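Visit to the Wakham open day, January

I went to the open day of Wakham together with my sister. Wakham takes used sports clothes from clubs, checks them, folds them and sends them out again. The bus from the station needs 12 minutes and then you walk up the hill, so please wear good shoes.

The tour began at 10 in the morning and our group had 6 persons. First we saw the sorting hall, with the big scale and the shelves marked by size. One bag from a handball club had 56 shirts inside, and our guide told us it was a small one. After this came the part I liked most, the folding. A jersey is more difficult than a T-shirt, as the fabric is smooth and the trim pulls to one side. 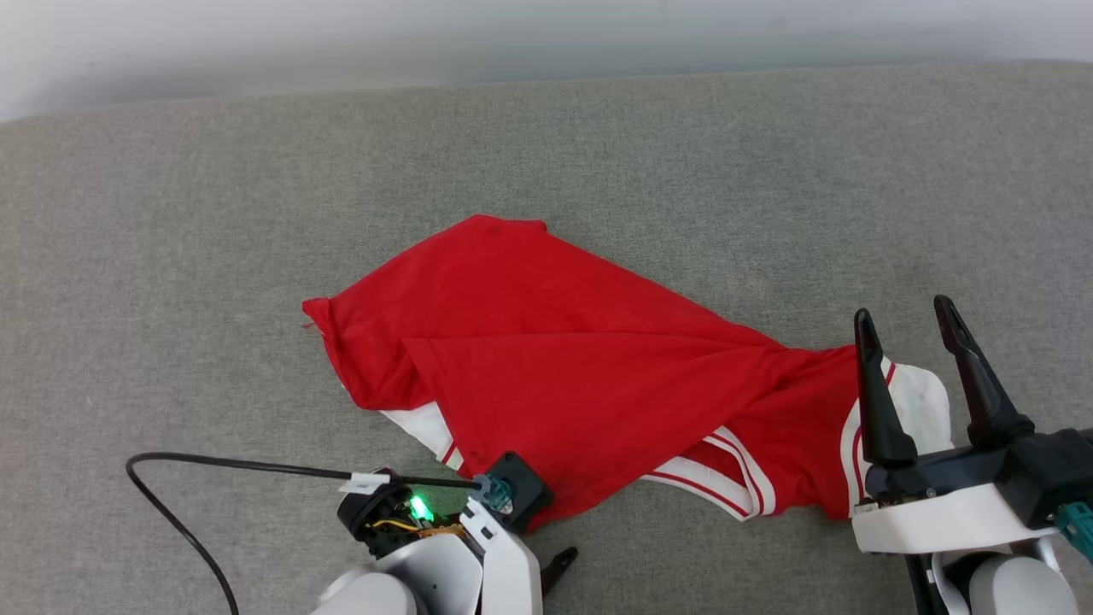
Nuria Kahsay wrote to me later that she learned to turn the sleeves in first and only then fold the body, and that with slippery sports fabric she always does it on a soft surface, never on a polished table. I have tried it at home with my old running shirts and the pile stays better now.

At the end there was tea and a small shop, where I bought a blue training top for 4 dollars. The next open day will be in spring, but the date is not on the door yet.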